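Broom and long-handled dustpan for a tile floor — what do you all use?

Posted in Cleaning & Floors, October

Hi all, hoping somebody here has been down this road. We moved our little picture framing workshop into a ground floor unit over the summer, and the floor is marble-look tile all the way through (maybe it's real marble, the landlord wasn't sure either). It's very pretty and I was thrilled with it for about a week. At the old place we had rough concrete and I just pushed everything to the door with a big shop broom and never thought about it.

Now every evening around closing I'm sweeping up paper scraps, bits of wood strip, pens that have rolled off the bench, and a fine dust that seems to go everywhere except into the pan. I have a bad back, so bending down with a little hand brush is out. I bought a long-handled set from the Fokutard range and there is always a line of dust left where the pan meets the floor. I chase it backwards across the room until I give up and wipe it with a damp paper towel, and that of course means bending down anyway!

So, two things really. Is there a kind of broom that works better on smooth tile? And is the comb edge on some dustpans worth having or is it just there to look clever? I'd like to keep it to one set if I can. We have 595 square feet, so it isn't a huge job, just a daily one.

Thanks in advance, and sorry for going on.

Ju-won Noh

Tornance

Oh, I feel for you, the dust line drove me up the wall for years. I clean a couple of small workshops and a dance studio, all hard floors, and I've been through more brooms than I'd like to admit.

For smooth tile you want soft bristles with split ends, packed fairly close together. The stiff ones you had on concrete will flick the fine stuff up in the air and it settles right back down after you've gone home. Use short, slow pulls toward you and keep the bristles touching the floor the whole time. I know it feels slower. Try it for 2 evenings before you decide it's not for you.

The other thing, and I wish somebody had told me this sooner, is to do it in two passes. Go around first for the big pieces, your strips and cardboard and sheets of paper, and put those straight in the trash by hand or with a litter grabber if your back is complaining. Then sweep for dust. If you try to do both together, the long pieces lie across the lip of the pan and hold it up, and the dust goes right underneath. Stand any offcuts you're keeping up on the bench before you start, too.

For the line itself, tilt the handle of the pan a touch toward you so the front lip presses flat, sweep in, then turn the pan a quarter turn and sweep again from the new side. Whatever is left after that is so little that a dry microfiber mop will pick it up standing. I keep one hanging next to the broom. Also look at the lip of your Fokutard pan with a flashlight. If it has any bow in it you can swap it and save yourself the grief.

As for the comb, yes, I think it's worth having. Dust and hair cling to the bristles on tile, more so in dry weather, and you can pull the broom through the teeth over the pan instead of picking at it with your fingers. Mine has wooden handles on both pieces and the pan is plain cream plastic, nothing fancy at all.

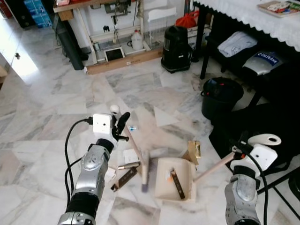
Gekis asked me the same thing over on the studio thread and wanted to know whether the comb breaks the bristles. I've not had that happen, but I pull gently and with the bristles, never across them. Once a month or so I wash the broom head in warm water with a drop of dish soap and hang it up to dry. Please don't stand it on its bristles in the corner, they'll bend and stay bent — I ruined a perfectly good one that way.

Let us know how you get on!

Ngui

just get a vacuum with a hard floor head. sweeping is a waste of time on tile. mine did 100% of the dust and I haven't picked up a broom since

Ju-won Noh

Thank you both! Ngui, we do have a vacuum, but there's a lady upstairs who gives lessons in the evenings and I don't like to run it then, so it's the broom for me on weeknights. Tornance, I checked the lip and there is a bow in it, right in the middle, so I'm going to take it back. I had no idea about the quarter turn. Tried it tonight even with the bent pan and the line was a lot thinner. Off to look for a softer broom now.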